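Tremcombe Court Laundry Room: Frequently Asked Questions

Last updated 1st February. Replaces the sheet taped to the door, which replaced the other sheet taped to the door.

When is the laundry room open?

From 6 in the morning until 10 at night, every day, including holidays. The door locks itself at 10. It doesn't check whether your towels are finished, and it can't be reasoned with. If your load is still going at closing time, it will be there in the morning, somewhat more wrinkled.

Do I need to sign up for a slot?

Only on weekends. The sign-up sheet is on the clipboard by the mailboxes. Write your apartment number and one slot. "All afternoon" isn't a slot. Neither is an arrow running down the page.

How do I pay?

With the laundry card. You can get one from Shalini Tomar in the office, and the first one is free. A replacement is $16, a price that went up in December after a run of people discovering that the cards don't survive being washed. Load money onto it at the box in the lobby, which takes bills and has strong opinions about their condition.

What happens to the money left on my card if I move out?

Bring the card to the office before you hand over your keys and Shalini will refund the balance. After you hand over your keys, it becomes a bookmark.

Someone left clothes in the machine. Can I take them out?

Yes, once the cycle has been over for 15 minutes. Put them on the folding table, in a pile, with whatever dignity you can manage. Please don't put them on the floor, in the dryer as a favor, or on the owner's doormat with a note. We've had all three, and the dryer favor involved a wool coat.

Someone took my clothes out of the machine. Is that allowed?

See above.

How much detergent should I use?

Less than that. Two tablespoons is plenty for a normal load, and the cap on the bottle was designed by people who sell detergent. If suds are showing at the door seal, you've gone too far and should run a rinse with nothing added. Pods go in the drum before the clothes. They don't go in the drawer, where they turn into a kind of jelly that Kiran Katiyar has to dig out with a butter knife.

Why do the washers smell?

Mostly because people shut the doors. A front loader holds a bit of water in the rubber after every wash, and with the door closed it sits there and gets ideas. Leave the door wide open when you're done and pull the detergent drawer out an inch or two. Once a month Kiran runs an empty hot cycle with washing soda, and you're welcome to hum at him while he does it.

Before you go, give the drum a spin by hand and look along the top as well as the bottom. Socks like to cling to the top, and so do tissues, which are worse.

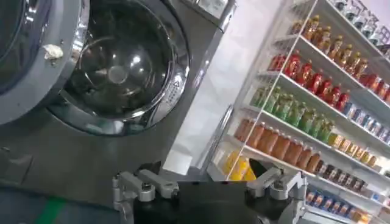 Can I wash my dog's bed?

Yes, if you shake it out first. Outside, please. Then run a rinse afterward and wipe the drum. The next person may be washing a wedding shirt, and did not ask for a beagle.

What about rugs, sleeping bags and comforters?

A comforter is fine if you can push your fist in on top of it after loading. If you need your knee to close the door, take it to the Grurkent laundromat across from the bus stop, where they have machines the size of a small car. Rubber-backed rugs aren't allowed at all. The backing comes off in crumbs and we were finding it for weeks.

Can I dye things?

No. Athina Zervas would like it known that she had a perfectly good set of white sheets until somebody on the third floor had a burgundy period.

The dryer takes two rounds to get anything dry. Is it broken?

Check the lint screen. It's the long one that slides out of the top, and it should be cleaned before every load, including loads by people who are in a hurry. If the screen is clean and your jeans are still damp after 75 minutes, put a note in the repair box.

How do I report a broken machine?

Write the machine number and what it did on a slip and drop it in the repair box. "Broken" is a start, but "fills, won't spin, beeps" gets it fixed faster. Kiran handles the small things. For the rest we call Filtberg, who come within a week or so and always want to know what the beep sounded like.

Where do lost socks go?

In the basket on the windowsill, until the end of the month. After that Forough Azimi takes the singles for the puppet table at the school fair. If you see a frog wearing your argyle, let it go.

Can I suggest a change to these rules?

Yes, in writing, to the office. A request for a third dryer has been received 30 times in the same handwriting and has been noted.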